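Gonus Toy Library, minutes of the play kitchen meeting
February 28, 2018

Present: Ye-rin Kong, Dae-han Noh, Yi-an Jeon, Sixten Torvik, and me, Min-kyu Ji, on notes again (I did volunteer, so no complaints). We started a bit late since the kettle took forever.

1. Last time's leftovers
The old notes were fine, except Sixten's name had lost its x. Fixed! Dae-han did get the key copied. Yi-an still has the label maker at home and will bring it back before she forgets a third time.

2. The play kitchen sets
This was the big one and it ate up most of our time. We have 905 pieces on the toy list now and nearly 300 of them are pretend food and dishes, so you can see why people get tired of sorting it. Ye-rin wants small sets that a family can borrow in one bag, with a bowl, something to serve on and a couple of foods. We all liked that. Her first try is the Snack Set. 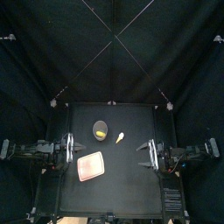 Snack Set: bowl, pink tray, ice cream cone and the yellow piece.

Dae-han thought it was too small to be any fun. Yi-an said her two would get a whole afternoon out of it, mostly by arguing over the ice cream, and I'm with her on that. We went back and forth for a while and then agreed to lend it out as it is and ask the families what they'd add. Sixten would like a spoon in there. Ye-rin is against spoons (they never come back, she has a point).

Agreed: the Snack Set goes out on loan starting in May. Ye-rin to write the card that goes in the bag.

3. Where the food goes
Longer talk than I expected! Right now everything comes back in one big heap and whoever is on the desk has to dig. Dae-han's idea is that food always gets packed inside the bowl, so a quick look tells you if something is missing. Yi-an asked about the ice cream, and whether it should share with the corn or travel by itself in the side pocket.
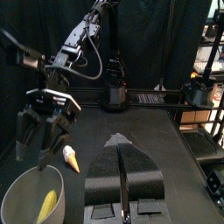
Corn in the bowl, ice cream still out on the table.

I said put them both in the bowl and be done with it. Sixten worries about the tip of the cone getting chewed or bent if it's squashed under other stuff, and he's the one who does our repairs, so we listened. We ended up with corn in first, cone on top, and no heavy toys in the same bag. Yi-an will try it for a month on her desk shifts and tell us if it's a pain.

Agreed: food goes back in the bowl before the set is checked in.

4. The pink tray
Is it a tray, a lid or a cutting board? We have it on the list under two names, and that's how we thought we'd lost one last fall. Ye-rin has been calling it a cutting board all along and was a little sad to give that up, but "tray" won, four hands to one.
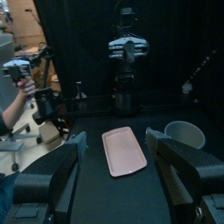 The tray, from now on listed as "tray".

Dae-han asked if it should go in the bag flat against the back, with the bowl in front of it. Yes please, said everybody. He'll change the list and I'll redo the shelf tag once the label maker is home.

5. Bags and money
We need 40 drawstring bags. Sillon has cotton ones, and Skikness has a mesh kind where you can see what's inside. I like the mesh, Sixten thinks little fingers will go right through it. Dae-han will get a sample of each and we'll let the kids pull on them.

6. Anything else
Yi-an would like the window shelf moved, as the Sun puzzle box is fading badly there. Sixten and I will shift it after the next story hour. Ye-rin brought rice cakes and they were gone by item 3.

To do before next time:
Ye-rin: card for the Snack Set
Dae-han: toy list, bag samples
Yi-an: label maker (!), try out the packing
Sixten and Min-kyu: window shelf

Next meeting is at Dae-han's place, date to come by email.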